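Agent Community Help > Marketing and Lead Management > Reviews and Referrals

Review request emails going out twice, and the unsubscribe count is climbing

Posted by Aldana Durán
Saturday, May 4, 2019

I run the back office for a residential brokerage with 54 agents in 2 offices. We use Stisero as the CRM and Roment to send the review requests after closing. The setup is the standard one. When a transaction status changes to Closed in Stisero, the contact gets the tag "closed-client", and Roment picks up anybody with that tag and starts the three-message review sequence.

Since we added co-listing agents to the transaction records, a portion of clients get every message twice. The first copy is signed by the listing agent and the second by the co-listing agent, usually within the same hour. The review link in each goes to a different agent profile. Clients have replied asking which one they are supposed to use, and a number of them unsubscribe, which also removes them from the anniversary mailing and the annual home value letter. I don't want to lose those.

What I have checked so far:

Duplicate contacts in Stisero. There are a few, but most of the affected clients have one record only.
The tag is applied once. The activity log shows a single entry.
The Roment sequence has "Allow re-entry" set to Off.
The daily import from the MLS is not creating new contacts for closed deals. 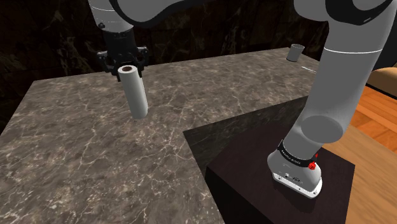

Robot arm with a white tube in its gripper, over the marble countertop.

Two things I need. First, how do I stop the second send without removing the co-listing agent from the record? Commission splits are calculated from that field, so it has to stay. Second, is there a way to restore people to the anniversary mailing if they only meant to opt out of the review requests?

Buyer-side deals are not affected. We only have one agent on those.

Gisela Paredes
Member, Transaction Coordinators group

The tag is fine. The problem is the enrollment key in Roment.

"Allow re-entry: Off" blocks a second enrollment only when the key matches. The default key is contact email plus assigned agent. With one agent on a deal the key is unique per client, so the setting looks as if it works. With a co-listing agent, Stisero sends Roment two rows for the same closing, and each row has a different assigned agent. Roment treats them as two separate enrollments. Your log shows one tag entry because the tag sits on the contact, and the split happens later, in the sync.

To fix it:

Pause the review sequence. Do not delete it or you lose the history.
In Roment, open Settings, Connections, Stisero, Field Mapping.
Find Enrollment Key. Change it from "Email + Agent" to "Email + Transaction ID".
On the same page, set Sender to "Primary agent only". If you skip this, the single message may be signed by whichever agent's row arrives first.
Run a manual sync and look at the Skipped tab. Every co-listed closing should show one enrolled row and one skipped row with the reason "duplicate key".
Resume the sequence.

Do not use email alone as the key. A client who sells with you and later sells another property would never be asked for a second review. The same applies to investors with several closings a year.

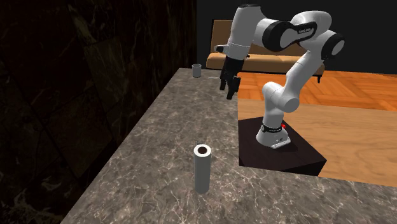 White arm on its black pedestal at the counter, gripper pointing down.

Husband and wife on one transaction are a separate case. They have two emails, so they have two keys, and both will be enrolled. That is normally what you want, as each can leave a review. If your broker wants one request per household, use "Transaction ID" by itself and mark one contact as primary on the deal. Check that the primary contact has an email on file before you turn it on. Roment does not fall back to the other one.

Contacts who are already in the middle of the sequence keep the old key until they finish. Filter for anyone enrolled twice and remove the copy that belongs to the co-listing agent. With your volume that is an afternoon of work. The bulk remove tool handles 50 rows at a time.

On the unsubscribes, I can't tell you much. We use a different mailer for the anniversary pieces.

Hipólito Montecinos

Had the same thing. Turned off co-listing sync completely and it stopped. Splits get done in a spreadsheet now. Review numbers went up a little after, could be the season.

Estela Toledo
Member, Brokerage Operations group

Gisela's steps are correct for the double send. I will take the second part.

Roment has two levels of unsubscribe, list and global. The footer link in the built-in review template is global by default. A client who clicks it is suppressed for everything that goes through your account, including the anniversary mailing. You can change this under Templates, Footer, Link Type. Choose "Preference page" and create one category for review requests and a second for homeowner mailings. New clicks will land on the page with both categories and the client can choose.
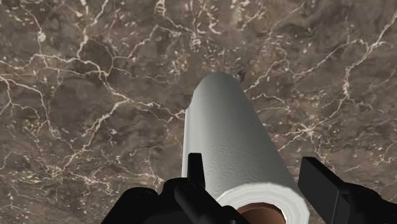
People who already clicked the global link are harder. You can't move them back yourself, and you shouldn't look for a workaround. The request was to stop all commercial email, and what you think they meant doesn't change that. They can opt back in through a sign-up form if they choose to. Our agents bring it up at the yearly phone call, and if the client agrees, the agent gives out the form address and the client fills it in. The form itself needs a neutral header. Ours is a plain overhead shot of a brown marble countertop with white veins, much like the one above with the paper towel roll lying on it, and it carries no agent name or headshot, so the same form serves both offices. Once the form is submitted, the suppression clears at the next sync and the contact is placed in the category the form is tied to, and no other.

The home value letter is a different matter if you print and mail it. Email suppression does not apply to postal mail, but Stisero will drop those contacts from the export when "Exclude unsubscribed" is checked. It is checked by default. Uncheck it for print exports only, and save that export under its own name so the setting is not carried over to an email list by mistake.

One more item. Test the new footer with an address outside your company domain. Roment hides the preference page from account users and shows them a placeholder instead.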